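Home & Living / Storage / Feature

The bin will not save you

4 comments | Share | Save for later

Every September a catalogue lands in my letterbox with a cover photo of a shelf nobody has ever lived with. The bins match. The labels are in the same calm handwriting. Somewhere inside there is a promise that a family of four can have its floor back by dinner, provided it spends enough on plastic.

I have been sorting small toys, on and off, for 11 years, and I've bought into most of the schemes. The Pollstead rack with the tilted trays. The Fletgate tower, which came with 20 drawers and a sheet of stickers. A pouch from Telus that used to hold a phone charger and now holds doll shoes, and has outlasted both of the others.

The current fashion is sorting by colour. Purple things in one bin, orange things in another, and a bin of some neutral shade for whatever is left. It looks wonderful at four in the afternoon. What bothers me is that children don't play in colours. They play in farms and shipwrecks and hospitals, and a shipwreck needs a purple thing and an orange thing at the same time.
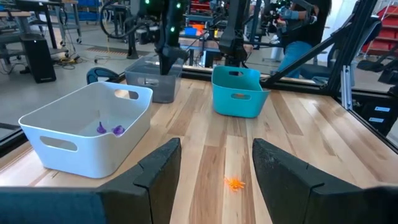

Should the colour of the bin match the colour of what goes in it?

Only if the person putting things away is under six and likes the game of it. For everyone else a matching bin is one more rule to remember, and it falls apart the first time somebody is given a toy in two colours. Buy the bins for their size and handles, and let the contents argue among themselves.

Handles are worth being fussy about. A cutout you can get your whole hand through is good. A cutout you can get two fingers through is a decoration, and with a full bin it hurts. Low down on the side, a cutout is also a hole, and the smallest toys will find it. I've walked the length of a hallway behind a child with a basket and picked up the trail.

Then there is the see-through question. Clear plastic is sold on the idea that you will spot what you want without tipping everything out. My experience of cloudy plastic is that you see a shape, decide it's the one you're after, and tip everything out anyway. Clear bins scratch, too. By the second winter ours were as murky as pond ice, and I was paying extra for the murk.

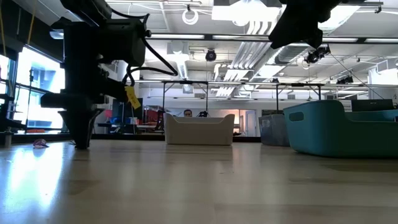 Higuchi wrote in after my last column to say that the bins were never the trouble in their house, it was the lids, and that life improved the day every lid went to the recycling depot. I'm more inclined to believe this than anything in the catalogue. A lid asks for two hands, and a tired kid at seven o'clock has one hand and a cracker.

I'd go further and say most toys should be sorted on a table, standing up, before anyone buys anything. Tip out the lot, push like toward like, and see how little there really is. The collection that seemed to need 4000 pieces of infrastructure often needs a tub.
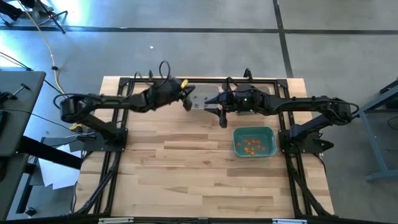
My own rule of thumb, for what it's worth, is about depth. Shops love a deep bin because it looks generous, and deep bins are where small things go to be forgotten. Broken bits sink, good bits sink with them, and a grown-up ends up elbow-deep looking for a wheel. Give me a shallow basin with low sloped sides, like the teal one, where the little orange pieces can spread across the bottom and be seen from above. It stacks badly and takes up half a shelf. I would still pick it over any tower of drawers, stickers included, and I'd leave a good stretch of bare tabletop beside it for the actual playing.

The catalogue, meanwhile, has a new range out in sage.

Filed under: Storage, Kids' rooms, Opinion
Contact us | Subscriptions | Copyright, all rights reserved | Back to top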